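Soft Blocks, Hard Counter: A Study of Cheap Foam Cubes
Project report, Materials and Play elective
Montri Phetsri and Pramila Khurana

Why foam

Our first proposal was a study of wooden building sets, which lasted until we priced wooden building sets. Foam cubes are cheap, quiet and hard to injure yourself with, so we changed the title and kept most of the introduction.

The question stayed the same: what happens to a foam block after a lot of handling, and does it matter to anyone trying to build with it? We wrote a care label for the cubes in June and have since failed to follow it.

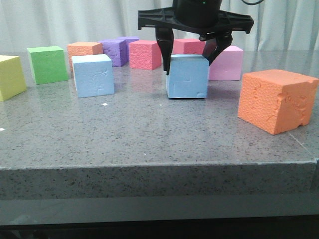 Dents turned out to be less of a worry than corners. A dent in the middle of a face is mostly cosmetic. A chipped corner on the bottom edge gives the cube less to stand on, and it also makes the cube look as if a dog has had it. We graded wear on a scale we named Skastum, after our study group, from "fine" to "please replace."

Color and surface

We expected color to be the boring section. The surfaces vary a good deal, though. The green cube is smooth, while the coral-red one feels closer to orange peel. Montri wanted to sort by texture and Pramila by color, and the notes from that afternoon are in two handwritings and do not agree.

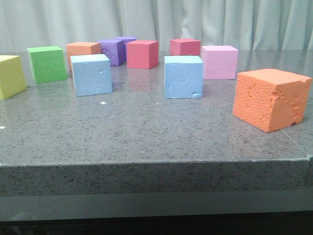 Photo: M. Phetsri / P. Khurana

Polished granite is a nice surface for photographs and a slippery one for towers. We considered adding a felt mat, then decided that most kitchens don't have one either.

Stacking

Our rule was simple: one cube on another, no squeezing, no fixing it afterward. An overhang was allowed - we would have had very little data otherwise. The blue pair became our standard test, partly for their matching color and partly because the big orange cube is missing bits of itself.
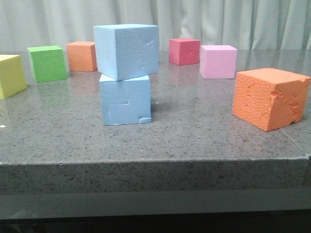

What we would change

We would weigh each cube before and after handling, ideally on a scale that was not also being used for flour. We would also agree on one name per color. "Peach" and "orange" cost us 15 minutes and some goodwill.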